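About Us

25 July 2019 | Posted by the Cistevum workshop

Hi, and thanks for clicking through to the least-read page on any website! I started Cistevum with one other person in a rented unit behind a tyre shop, and there were 2 benches, a kettle and a phone line that cut out when it rained. We've got a better unit now. The kettle came with us.

What we do is set up robot arms and hands for people who have never had one in the building before. Small manufacturers, mostly, plus a couple of TAFE-style training colleges and one very patient furniture maker. We write the routines, fit the thing to your bench, train your staff and come back when it sulks. Our control software is called Jusex (yes, we know, it was late and the domain was going cheap) and it's what runs on everything we send out.

The part of the job I like best is the open day. We hold one in February and another in the middle of the year, and the one we've just had was the biggest so far - 240 people through the roller door, a good few of them under ten, and the sausages were gone by lunch. My favourite visitors were a group from Ogundipe, who make kitchen cabinets and had driven 90 minutes to see whether any of this was worth the petrol. They asked harder questions than anyone. How do you know it's got hold of it? What if the drawer's stiff? Can my apprentice stop it in a hurry?

So we spent most of the afternoon on drawers. I love a drawer demo! Everybody has opened one, so everybody in the room is an expert, and they'll tell you straight away if the hand is going in too high or pulling on an angle.
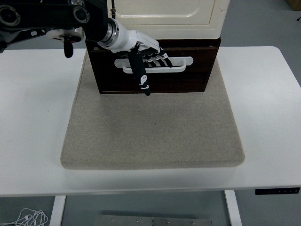
Getting four fingers over a bar handle took us far longer than I'd like to admit. The first version of the routine came at it from the front and kept bumping the handle with its knuckles, which the kids would have adored, but it's no way to sell a robot. Now it comes in from above, curls down and settles before it pulls. The thumb is the fiddly bit. Some handles want it tucked underneath and some want it well out of the way, and we've still got a setting for that which I change by hand and grumble over.

The felt mat was a suggestion from a visitor at an earlier open day, a retired upholsterer who couldn't bear to see a nice bit of timber sitting on a hard tabletop. Best advice we've had, and it cost us a cup of tea.

If you come along to a demo, we'll let you pick what gets repeated and we won't hide the misses. When a grab goes wrong we stop, have a look at the log together and try again. I reckon people learn more from that than from any brochure, and the Ogundipe lot certainly stayed longer for it. They've asked us to come and look at their sanding line, so we'll see how that goes.

There are 5 of us these days. Two write software, one does anything with a spanner, one keeps the books and answers the phone, and I drive the van and do the talking (you may have guessed). We share our loading dock with Kedent, the packaging people next door, who lent us their car park for the day and very kindly didn't mention the state of it afterwards.

We also do school visits during term. We bring a smaller kit, it fits on a couple of classroom desks, and we need a power point and somebody to sign us in. There's no charge for schools within an hour's drive, and if you're farther out, give us a ring and we'll try to line you up with another job out your way.

The next open day will be in February, same unit, same roller door. Bring closed shoes and, if you like, a drawer or a cupboard door that's been giving you grief. We'll give it a go and you can heckle. The phone number's on the contact page, and if it rings out, I'm probably in the van.

6 comments | 31 shares

Recent items
Booking a school visit
What's new in Jusex
Finding us: parking and the Kedent driveway
February open day: register your interest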